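Chore Testers Wanted at Brorkisov

Can a machine put away your tools yet? Wipe down a counter? Find the lid that goes with the jar? We get asked this at every family dinner, and our answer is still "some of it, on a good day." We would like a better answer by December, and we are looking for 2 part-time chore testers to help us get there.

You would join Inese Kütt and Indrek Luik at our Lurkby workshop, setting out small everyday jobs for the arms, watching how they go, and writing down in plain words what went right and what went sideways. You'd also take the controls yourself for part of each shift (it feels strange for the first hour or so, and then your hands catch on!). So far our log holds 1,077 attempts at 37 different chores, and we're the first to admit that a patient ten-year-old would beat us at most of them.
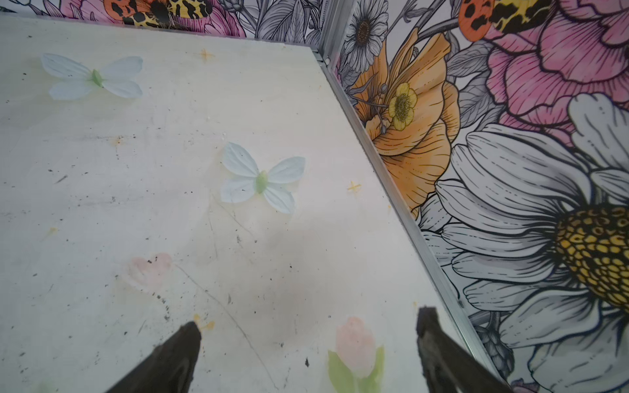 Open fingers over the work surface, butterflies, tulips and all.

You don't need an engineering degree, or any degree. Some of our best notes have come from people who spent years in kitchens, stockrooms and repair shops, and who know that picking up a thing and putting it back where it belongs are two quite separate jobs. What we do ask is that you are patient, that you write clearly, and that you don't mind doing the same small task over and over on a slow afternoon.
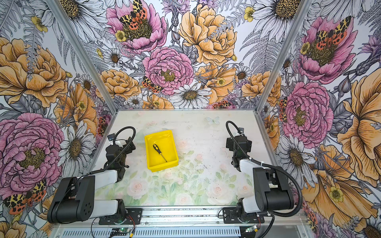
Tool sorting is the chore we're keenest to move along this season. A screwdriver in a bin sounds easy until you want it picked up by the handle, turned the right way and passed along to the next station, and then you begin to respect anyone who has ever kept a tidy workbench. Kitchen chores come after that, with laundry a long way down the list.

Shifts are four hours, mornings or afternoons, and training is paid from the first day. Friday lunch is on us, and there's always coffee.

To apply, send Agnese Koppel a short note, no more than 80 words, about the chore you would most like to hand over to a machine and why you think it would struggle. Please tell her which shifts suit you, too. She reads every one and will write back either way.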